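Warnby sets new packaging rules for seasonal candy sales

Retailers in Warnby will have to meet new labeling and storage rules for individually wrapped candy sold in bulk this fall, under an ordinance that takes effect in October. The rules cover hard candy, lollipops and soft chews sold by weight or by the scoop from open bins. Factory-sealed bags are exempt as long as the original ingredient panel stays attached.

Under the ordinance, each bin must carry a printed card listing the product name, the packer, the lot number and any of the major allergens present. Cards must be readable from a standing position and must be replaced when a bin is refilled from a different lot. Bins holding products with tree nuts or peanuts may not share a scoop with any other bin.

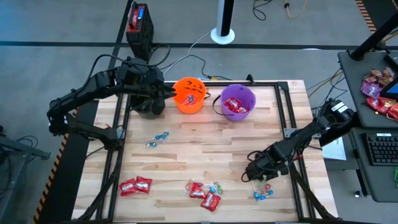
Stores must also keep a refill log for 50 days after the last sale from a lot. The log may be kept on paper or electronically. The city's earlier rule, which applied only to unwrapped products, required 14 days.

Rocío Miranda, who manages the retail inspection office, said the longer period was chosen to match the time customers tend to keep seasonal candy at home. "Most of the calls we receive about a product come in well after the holiday," Miranda said. "With the old period the log was usually gone before we could ask for it."

The office will inspect bulk sellers on a rotating basis. A first violation brings a written notice with four days to correct. A second within the same season carries a fine of up to $2000. Temporary stands are treated as retailers for the duration of their permit and must post the permit number next to the bin cards.
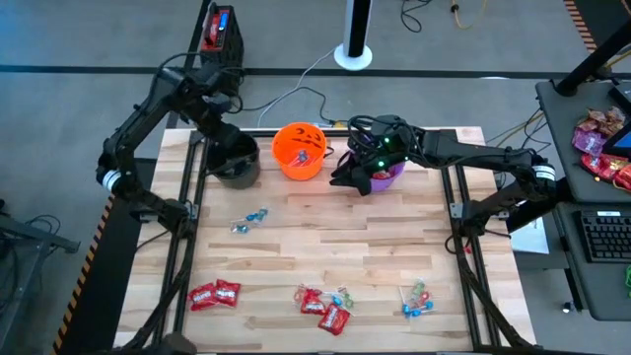
By Ok-hee Ji
Business and Regulation
August 15, 2025

Wholesalers are not directly covered, but several have changed their paperwork to help customers comply. Clarkirar, which supplies bulk candy to independent grocers, will print lot numbers on the outside of each case and include blank bin cards with fall orders. Echeverría, a family-run distributor, said it would send lot information by email on the day of shipment.

The Wandia shopping center, where almost half of the city's bulk sellers operate, has asked tenants to submit a sample bin card before seasonal displays go up. Its leasing office will check the card format only and will not review allergen information.

Blank log sheets are available at the inspection office counter. Stores using their own format may submit it for approval, with no fee for the review.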